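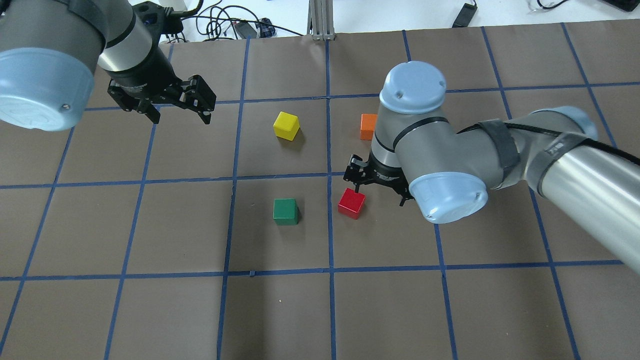 Somebody on the Geltevdale side wrote back that the checklist is too long for a job that's mostly moving cubes, and could we please drop half of it before the next 500 runs. Fair enough, I've trimmed it! What's left is what I really do go through before I hit record.

Pichon bench, pre-session check, Jun 23, 2023

1. E-stop pressed and released, both arms. OK.
Comment: the button feels mushy to me. Still works, but I've put in for a new one.

2. Arms homed, no error lights. OK.

3. Gripper fingers open and close all the way. OK on the left, WATCH on the right.
Comment: it squeaked a bit (I wiped the rails and it quit).

4. Blue tape flat, paper not sliding. WATCH.
Comment: the tape is wrinkled in a few spots. I can live with it, but please don't re-lay it mid-batch or the squares shift and the early runs won't match the late ones.

5. All 4 cubes out, one to a square. OK.

6. Cables clear of both elbows through the full reach. OK.
Comment: move the arms slowly by hand for this one, don't just eyeball it!

7. Speed limit set to the teaching value. FAILED, then fixed.
Comment: Comura had reset to full speed after the update. Check this every time, even if you only went for coffee.

8. Bad runs tagged, not deleted. OK.
Comment: 19 tagged since April. Flarkancombe wants the fumbles kept, so keep them.

Next check after 2 hours of recording, or sooner if the squeak comes back.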